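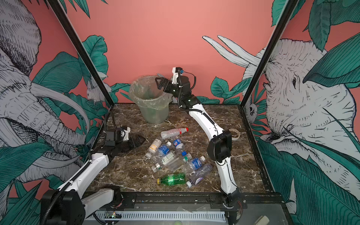
A ferry crew picked up a goat last week, and I've been grinning at my phone ever since.

If you haven't seen it yet, it happened on the early run out to Argate, just after 6 a.m., in that flat gray light you get in June. One of the deckhands spotted something brown bobbing beside a channel marker and figured it was a trash bag. Then the trash bag yelled at him. (Goats really do sound like an annoyed uncle, if you've never been close to one.)

The captain cut the engines and brought the boat around, and it took the crew two tries with a rope and a life ring before they got hold of her. The whole thing is on video, shot by a passenger from the upper deck, and you can hear everybody cheering when her front feet finally hit the ramp. She shook herself off all over a guy's breakfast sandwich and then tried to eat what was left of it. I've watched that part more times than I'd like to admit!

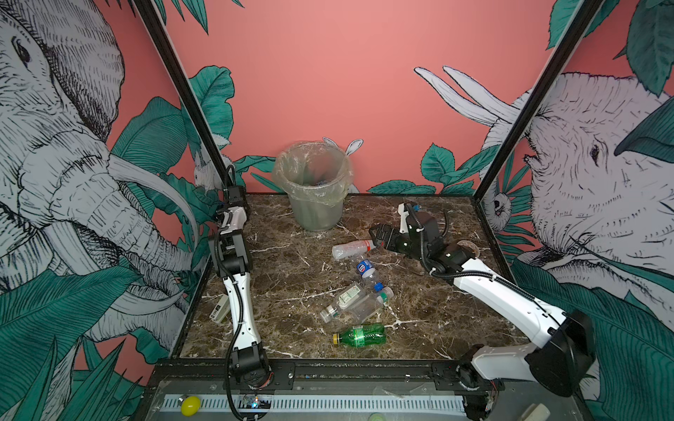

The marker is roughly 400 yards from the nearest beach, and the current runs pretty hard through there in the morning, so she'd put in some serious work to get that far. The best guess from the ferry company is that she came off the rocks at Potton, where a small herd gets turned loose every spring to chew down the brush. There's a low spot in the fence on the water side. I've walked past it myself and thought, huh, a goat could get over that.

The crew named her Choo, after the noise she made when she sneezed salt water on the captain. She rode the rest of the way wrapped in two beach towels and somebody's raincoat, and a farm vet met the boat at the dock. She had a scraped knee and was very tired, and she was hungry enough to start in on the vet's clipboard. That was the full list of injuries.

By the time I went to bed that night the video had 1,517 comments, and a good 50 of the ones I read were from people offering to adopt her. One woman wrote that she'd drive 100 miles with a crate in the back of her station wagon. I get it. I live in an apartment with no yard and I thought about it for a full minute.

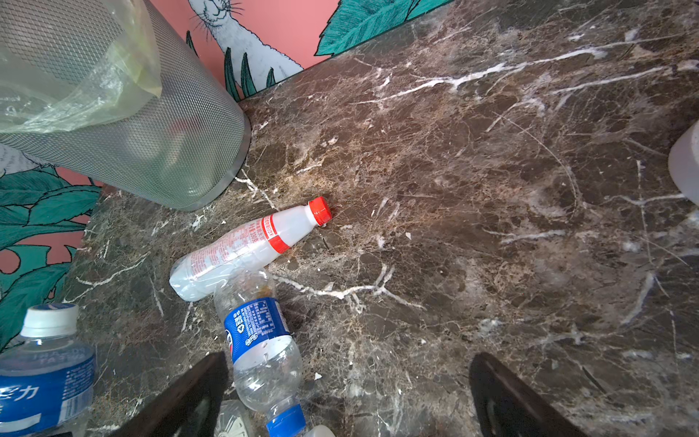
## Where she is now

Choo is spending a couple of weeks at the Jallen farm sanctuary, on the mainland side, while her knee heals and the owners sort out the fence. The folks there say she's eating fine and has already picked a fight with a wheelbarrow. You can wave at her from the road, but please don't bring snacks, as she's on a plain hay diet for now and apparently not happy about it.

The plan is to send her home to the herd after that. She'll be going back by ferry, this time on deck, and the crew has asked to be the ones on shift.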